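The Long Gray Season

Flestbridge has had a paint problem for as long as it has had paint.

The trouble is gray. Drive in from the Craddock side on a weekday morning and you pass a gray bank, a gray dentist, two gray coffee places facing each other like chess players, and a house that was yellow when I was in school and is now the color of a wet sidewalk. The family that sold it told me they had gotten three offers. The family that bought it told me the yellow was "a lot."

I don't hate gray. I own gray socks. But I have lived here long enough to remember when a person could give directions by color, and when I tried it last November (turn left at the green duplex) I sent a perfectly nice couple halfway to Okley.

So I went looking for whoever was responsible, and that took me to Jonatan Nordin, who has mixed paint behind the same counter on Podano Street since before the tinting machine had a screen. He was not surprised to see me. People come in to complain about gray the way they go to the doctor to complain about age.

"They bring me a chip," he said. "They say, this one, but less."

Less what?

"They don't know. Less."

The store's fan deck has 828 colors in it. Nordin let me take it home for the weekend, which was generous of him and hard on my marriage. I spread it on the kitchen table and pulled out everything I would call gray if I were under oath. I stopped at 100, and I hadn't touched the back third, where the grays have been moved in with the greens and given botanical names in the hope you won't recognize them.

The names deserve a magazine of their own. There is a school of gray named for weather, and another named for rocks, and a large, prosperous one named for places where rich people have second homes. There are grays named for animals, mostly the slow ones. I found two that I could not tell apart under the kitchen light, the porch light or a flashlight, and one of them was called Sunday Letter. My wife preferred Sunday Letter. She was holding the other one.

Nordin has a theory about all this, and it goes back to resale. Thirty years ago, he says, you painted your house for yourself, and maybe a little bit against your neighbor. Then the television shows came along, and everybody started painting for a stranger who would be walking through someday with an agent and a clipboard. The stranger has no children, no dog and no favorite color. The stranger has never been to your house and may never come, but he gets the final say on the hallway.

It spread from there. Cars went next. I stood in the lot behind the Craddock supermarket one afternoon waiting for a red one, and I had time to finish a sandwich and start feeling watched. Then kitchens, and then the things inside kitchens. My mother's blender was orange. Mine looks like it was issued to me.

And machines, of course, which used to come in tractor green or fire-engine red so you could find them in a field. Somewhere along the line a designer decided that the future would be rounded off at the corners and painted like a battleship, and every other designer nodded. You could take the skin off a scooter, a copier and a hospital bed, swap them around, and get no complaints from the copier.
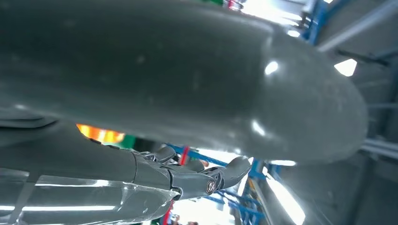 What the Gray Is Hiding

Dirt, mainly. That is the practical argument, and Nordin gives it its due. A mid-gray with a bit of brown in it will forgive a winter's worth of boots. A dark gray is another matter. Dark gray shows dust the way a black cat shows flour, and people who paint a front door charcoal are generally back inside a year, asking about something lighter. He sells them the lighter one. He has sold some people the whole strip, top to bottom, one square at a time.

Then there is sheen, and on this subject he is less patient. Customers will agonize for weeks between two grays that differ by a teaspoon of umber, and then choose the finish in the time it takes to find their keys. It ought to go the other way. A flat gray wall soaks up a room. Put the same gray in satin and it starts picking up every bulb in the ceiling, so that what you end up looking at is your light fixtures, upside down and slightly bent. Nordin keeps a pair of sample boards under the counter to prove this. Same can of color, two finishes. Most people swear one of them is blue.

I asked what he had at home, and he got a little shifty.

"Rental," he said. "It came that way."

It came gray.

There are holdouts. A retired couple out on the Okley road have a purple garage, a real one, the purple of a grape popsicle, and in summer people slow down to look at it. They bought the paint as a mistint, five gallons somebody ordered and never picked up. The shelf of mistints is by the back door of the shop, marked down to almost nothing, and it is now the only place in the store where you can see all the colors people in this town nearly chose. I counted a coral in there, two turquoises and a mustard. Every one of them was somebody's nerve, right up until the drive over.

I bought the mustard. I would like to report that it went on the front of the house, where it would do some good, but there was a discussion, and it went in the downstairs bathroom, behind a door that stays shut. It took two coats and most of a Saturday. The trim came out well. The ceiling I left alone, and the guests who have been in there come out looking as though they have been told something.

The week after, I returned the fan deck. A young man was ahead of me at the counter with a chip in each hand, tilting them under the lights, and from the back of the line I honestly thought he was holding the same chip twice. Nordin waited. He is very good at waiting.

"This one," the young man said at last, and then he looked at it again. "But maybe a little less."

Nordin reached for the can.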